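How to Wash Sports Kit Without Buying Sports Detergent
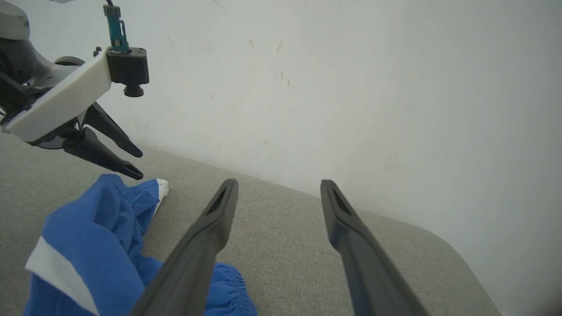
Blue garment with a white stripe, on grey fabric.

I don't trust special detergents. A bottle of the stuff costs a good deal more than ordinary liquid, and I have yet to smell the difference.

Turn everything inside out and do up the zips. Wash at 30 with a normal non-bio liquid, and use less than the cap suggests. Too much soap stays in the cloth and holds on to the smell.

Skip the softener, whatever the label promises. It coats stretchy fabric and stops it drying properly.

If a top still smells, soak it in cold water with a cup of white vinegar for 30 minutes, then wash it again. Despina Furtună swears by bicarbonate as well. I tried it on 3 shirts and wasn't convinced.

Dry on a line, out of strong sun. The tumble dryer is fine for towels and bad for elastic.

Filed under: Laundry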